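The fault that came back in November

I had promised to write about the El Ouafi model again when it was working. It is not working, so this post is about the fault instead. It has taken all my evenings for two weeks and I want to put it down while I remember the order of things.

For those who are new on this blog: I build simulations of robot arms in my free time, and in May I began to use a simulator called Basau. The task is simple to say. The gripper has to close on a metal part that hangs in the air, and then lower it. Before I try anything on the real arm at the workshop, I run it 300 times in simulation with small changes in the starting position.

In the first 27 runs everything was normal. In the next one the fingers closed, the contact force jumped to a value of 1,741 newtons, and the part left the gripper so quickly that the next line of the log had it far under the floor. I laughed the first time. Then I thought about what a real arm does when its controller believes such a number, and I did not laugh so much.

My first idea was that the time step was too long. I made it shorter and the fault became rarer, but it did not go away. My second idea was the friction, and there I lost four evenings. I changed the values, wrote them down in a notebook, and changed them back.

It was Nazmiye Baysal who put me on the correct way. She looked after the simulation at Detmont when I was there, and she still answers my letters with more patience than I deserve. She asked only one thing: is the shape you see the same shape the solver uses for contact? I answered yes, of course. Then I went to check, and it was no. 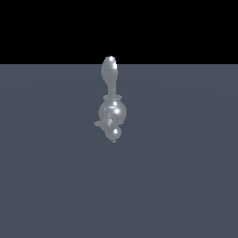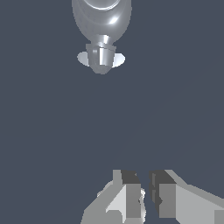

When I draw a part, I use a mesh with all its curves. For contact, Basau makes its own simple shape around the mesh, and it fills every hollow place as if you had wrapped the part in paper and pulled it tight. For a box this makes no difference. But the metal part over the two open fingers has a big round body, a narrow collar and a thin disk which is much wider than the collar, so the wrapped shape is solid between the body and the edge of the disk, where my eyes see only air. The fingers went into this invisible solid at full speed, and the solver pushed them out again with everything it had.

I have now cut the contact shape into separate pieces, one for the body, one for the collar and one for the disk. I also put a limit on the force, so that a run stops at once when the limit is passed. The same limit goes into the real controller this week, before the arm is switched on again. It should have been there from the beginning and that is my mistake, not the mistake of the software.

The new set of runs has started on the old Idell computer, which is slow and makes the room warm. There were 2 stops so far, both at the edge of the disk. I think the piece for the disk is too thick, but I will look at the logs tomorrow before I touch it.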